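**Item 907 – Slanina front-loading washer, with laundry basket**

White, secondhand, checked over by Lorna Chisholm at our Prundolton store. Collection or local delivery.

The Slanina is a washing machine for people who would like to stop thinking about washing machines. It has a round program knob, a dark display panel and a drum you fill from the front. It won't message you at work. It has no opinion on your socks. Lorna ran it three times, once with her own towels, and has asked me to say that the towels are fine.

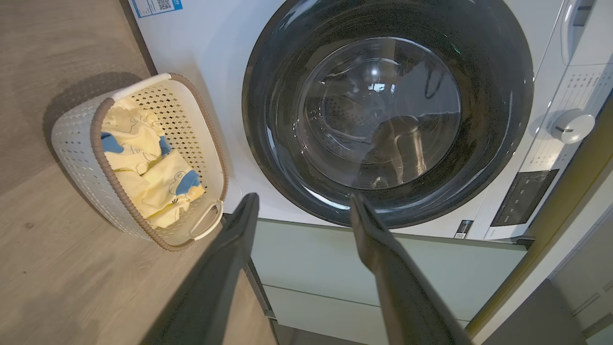 *Front-loader with program knob, and the basket that goes with it.*

**The machine**

- White front, clear glass door, gray rubber door seal
- Stainless steel drum
- Programs from quick wash to cottons, which takes nearly 3 hours and can't be hurried
- Hottest wash we tested: 40 degrees
- Inlet hose included, drain hose included, instruction book lost to history

The spin is brisk. Štefánia Hrubý, who writes our tickets, put "lively" on this one, then crossed it out and wrote "keep it level." Both are fair. Get the feet right on the day it arrives and it behaves itself. Leave one foot short and it will set off across the room in search of a better home.

**The basket**

White plastic with rows of small holes and a brown trim around the rim, in the manner of something woven. Pernimov makes it and calls the model Tomura, a grand name for a thing that holds underpants. It's light and wipes clean, and it sits on the floor in front of the door so that dropped socks have somewhere to land.
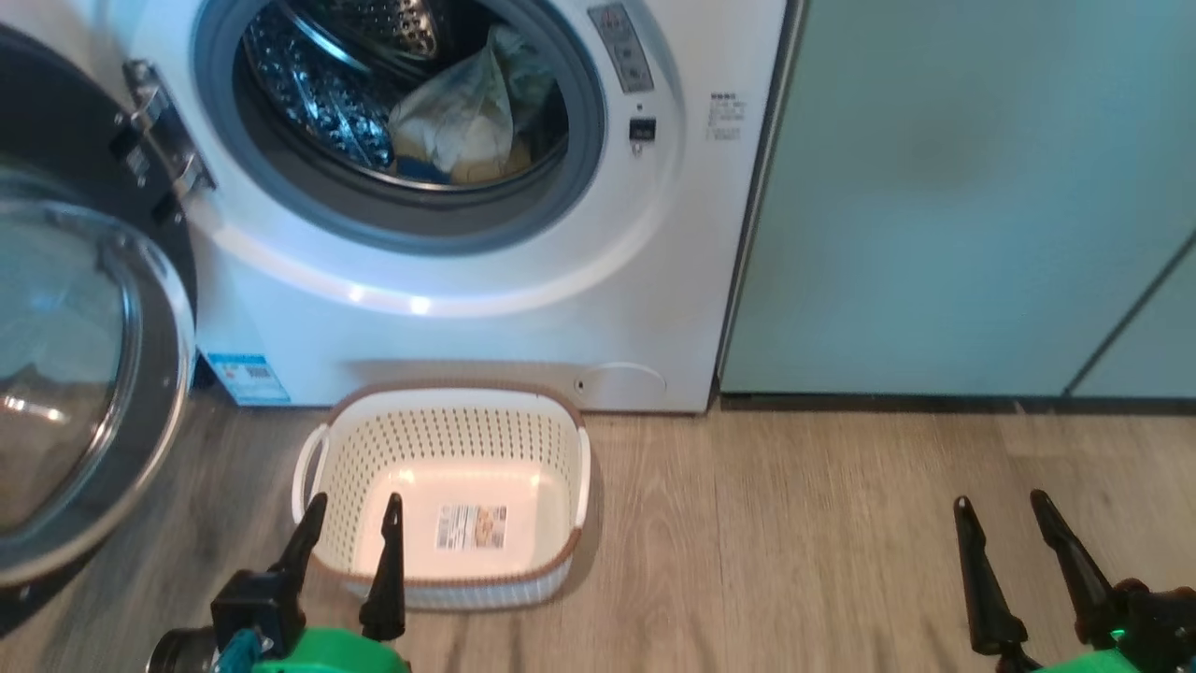 You can buy the washer without the basket, but the price stays the same, so I'd take the basket. Everyone says they already have one. What they have is a chair with clothes on it.

A word on loading. Filling a drum to the roof saves no time at all, as you'll find when the shirts come out in one solid piece. Leave room for a hand above the clothes. Check pockets. If you keep laundry in plastic bags, tip it out before you start the wash, and look in the bottom of the drum for strays – small things like to travel with the wrong load.

**Price:** $200 for the pair

**Delivery:** ground floor within town is free. Stairs are extra, and the fee goes up with the stairs.

**Returns:** bring it back inside the month if it doesn't suit you. Please run it empty first. We have had surprises.

To reserve, quote item 907 and ask for Lorna. If Štefánia picks up, she'll take your number and write it down very neatly.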